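Nous utilisons des cookies pour mesurer l'audience de ce site. Accepter | Refuser | Paramétrer

Achats et équipements

Jusier, service des équipements
Programmation budgétaire du poste de manipulation robotisé. Le présent fil expose les arbitrages retenus avant la consultation des fournisseurs.

Jusier, service des équipements
L'enveloppe inscrite pour l'étude préalable s'élève à 2 609 euros. Elle couvre les licences de simulation et la préparation des scénarios de manutention. Le bras lui-même relève d'une ligne distincte, examinée en novembre.

Jusier, service des équipements
Deux offres sont à l'étude, celles de Piltero et de Custgate. Chacune doit détailler le prix du préhenseur, la formation des opérateurs et 3 ans de maintenance.

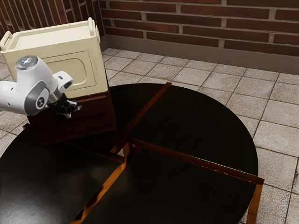 Jusier, service des équipements
Le préhenseur doit-il être acheté en même temps que le bras ?
Les deux achats peuvent être dissociés, à condition que l'interface de fixation soit précisée au cahier des charges. Une réserve de 2 000 euros est prévue pour un second jeu de doigts.

Jusier, service des équipements
Le site de Thaweesak a transmis une liste de 13 références de bacs et de contenants à manipuler. Les soumissionnaires indiqueront, pour chacune, la prise envisagée et la charge admise.

Jusier, service des équipements
Les frais de transport et de mise en service figureront séparément dans les offres. Toute option non chiffrée sera écartée de l'analyse.

Dernière mise à jour : 16 h 40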